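Ticket 983 – Foil-wrapped blocks, wrapping coming loose
Opened: February 1, 2024
Reported by: Matilde Moreira
Assigned to: Joaquim Cordeiro
Status: Open

Matilde: Foil on the Flostari blocks keeps working open at the folded ends. I've rewrapped the same two since January and I'm tired of it. Supplier (Baptista) says we fold it wrong. I doubt that. I followed their sheet to the letter.

Joaquim: Are you smoothing the foil down before you fold? Creases can lift the ends. Also try them flat on the white table, with a gap between them, so they don't rub.

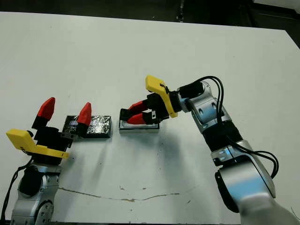 Matilde: They already sit flat with a gap, so rubbing isn't it. I smoothed the foil and it creased again within the hour. The sheet says "a single layer is sufficient" – sufficient for what, it doesn't say.

Joaquim: Baptista now suggests two layers and a wider fold.

Matilde: So a single layer wasn't sufficient. Fine. I'll do one block their way and leave the other alone, or we won't learn anything. Please don't close this again just because it's quiet for 4 days.

Joaquim: Left open. Second roll requested from stores.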